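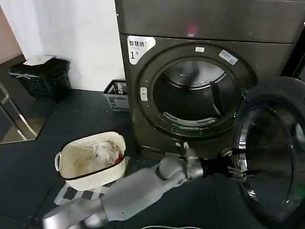 Has anyone here paid for Provirar, the nine-week stop smoking course? They want £246 up front and I can't get a straight answer on what it's for. I asked how many people are still off cigarettes a year later and got sent a brochure. I read it twice over the washing, sat opposite the big grey dryer with 智慧烘 and a 1 on its label, and the label told me more than the brochure did. "Smart drying", machine one, fine. Provirar says it "resets your relationship with nicotine". What does that mean? I've had two goes with patches and lasted till February the second time.

Quit Smoking Forums New posts Search Log in

ashtray_exile wrote:
It means a weekly phone call and the Wumano app. I did it last year. The calls were decent, the app was a timer with a cartoon lung. I stopped for five months, then started again at a wedding. Would I have managed five months without it? No idea, and neither have they.

kettle_on wrote:
Bit harsh. I did the same course and I'm still off them. Having to speak to a real person every week is what did it for me. You can call it a phone call if you like, but I'd never have rung anyone off my own bat.

ashtray_exile wrote:
Glad it worked for you. But the stop smoking service near me does weekly calls as well, and it didn't charge me a penny.

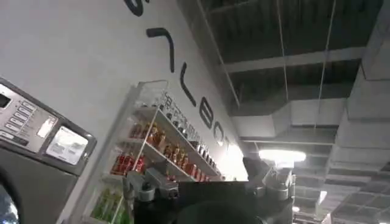
Re: Provirar, what are you paying for?

dull_thud wrote:
Look at the wording on their site. "800 people have completed our course." Completed, as in got to the end of it. I finished it too and had one on the way home.

They also say 600 of them "reported a positive change". I ticked that box because my cough was better — I was still on ten a day.
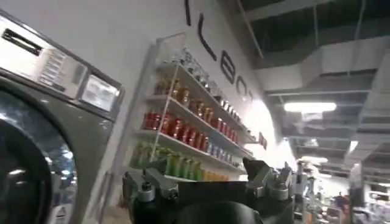

So when somebody quotes those two numbers at you, ask what was counted and when. If all they asked was how you felt on the last call, it's a customer survey.

kettle_on wrote:
That doesn't make it a con though. Plenty of free services can't tell you their one-year figure either.

dull_thud wrote:
Didn't say con. I said I don't believe the number.

patchy_progress wrote:
I'm with Skuvance, a different outfit but same sort of price, and they at least let you pay by the week. Stopped paying after three. The adviser was nice but read everything off a sheet. Is the Schouten group still going, the evening one? That was free and I got more out of it.
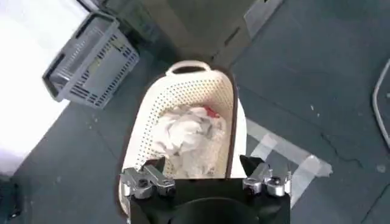
The first fortnight is the bit none of these courses prepared me for. I couldn't sleep, and I couldn't concentrate on anything longer than a text. My washing was a fair picture of it: cream basket, heap of whites, and something red tucked in among them. A timer on my phone was no help with that. What did help was the pharmacist going through my patch strength with me, and that took ten minutes.

ashtray_exile wrote:
Schouten group is still on, 7pm, but they've moved upstairs.

Original poster wrote:
Thanks all. I've emailed Provirar again and asked for the one-year figure in writing. If I get another brochure I'm going to the pharmacy. Not convinced by the group either, I hate talking in front of people, but I might sit at the back once.

kettle_on wrote:
Sit at the back by all means. I still think you're writing off the phone calls too quickly.

Contact us | Forum rules | Privacy | Back to top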